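How to Format a Short Horror Screenplay for a Festival Submission

Last updated 6/26/25 by Vandana Awasthi

The steps below cover page setup, scene headings and sound cues for a short horror script. They follow the intake rules of the Vokham genre script call, which closes in August, but most of the settings carry over to other calls. Check the rules page of each festival before you export.

Before you start

You need a finished draft and a screenwriting program that exports to PDF. The menu names given are from Dellton 9. Older versions keep the same settings under File > Page.

Step 1: Set the page

Open Format > Document. Choose US Letter, Courier 12 point, with a left margin of 1.5 inches and the other three at 1 inch. Turn off automatic scene numbers. Numbers belong in a shooting script and Vokham returns files that have them.

Step 2: Write the logline field

The logline goes in the submission form and is left out of the script itself. The field takes 90 characters, spaces included. Name the lead by role, state the threat, stop. The longer synopsis field takes 1,000 characters and should give away the ending.
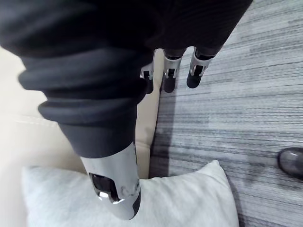

Ribbed dark finger segments and a silver fingertip, close up.

Step 3: Fix the scene headings

Each heading has three parts: INT. or EXT., the location, and the time of day. Keep the location name identical every time it appears. "CELLAR" on page 2 and "BASEMENT" on page 6 will be read as two sets.

Horror drafts tend to pile up headings such as "MOMENTS LATER" and "SAME". Use CONTINUOUS only when the action carries directly from one space to the next. For everything else, write DAY or NIGHT.

Step 4: Mark the sound cues

Put a sound in capitals only if it comes from a source the reader has not yet seen. In Falura, the sample script by Marthinus Xaba supplied with the call, the word SCRAPING is capitalized on page 3 and set in lower case from then on - the source has been shown by that point.

Do not write music cues. Named songs raise a rights question and the intake form has no place to answer it.
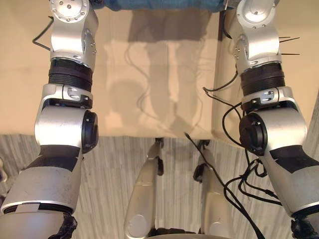

Step 5: Describe the threat

Action lines that introduce a creature or machine should run four lines or fewer. Lead with shape and scale, then add one detail that a reader can hold on to. Leave construction notes for the effects breakdown. For a humanoid machine, "two silver arms, a thick black ribbed band below the shoulder" is enough for a first look, and the small screw heads on the shoulder cap can wait for an insert shot. After the first look, use one name for the threat and keep it. If the script calls it THE VISITOR, it stays THE VISITOR until a character renames it in dialogue.

Step 6: Handle the reveal

Start the reveal on a new action paragraph. Do not use bold, underlining or a row of exclamation points. If the reveal falls at the bottom of a page, leave it there. Forcing a page break adds to the page count.

Step 7: Export and name the file

1. Run Tools > Format Check and clear all errors. Warnings about long dialogue can be ignored.
2. Remove your name from the title page. Vokham reads blind.
3. Export as PDF with fonts embedded.
4. Name the file with the title and page count, for example FALURA_09.pdf.

Troubleshooting

The page count changed after export: the font was substituted. Install Courier locally and export again.

The form rejects the logline: pasted text often carries a trailing line break, which counts toward the 90. Delete it and resubmit.

Dual dialogue prints as one column: this is a known fault when opening Uchida files in Dellton 9. Select both speeches and reapply Format > Dual Dialogue.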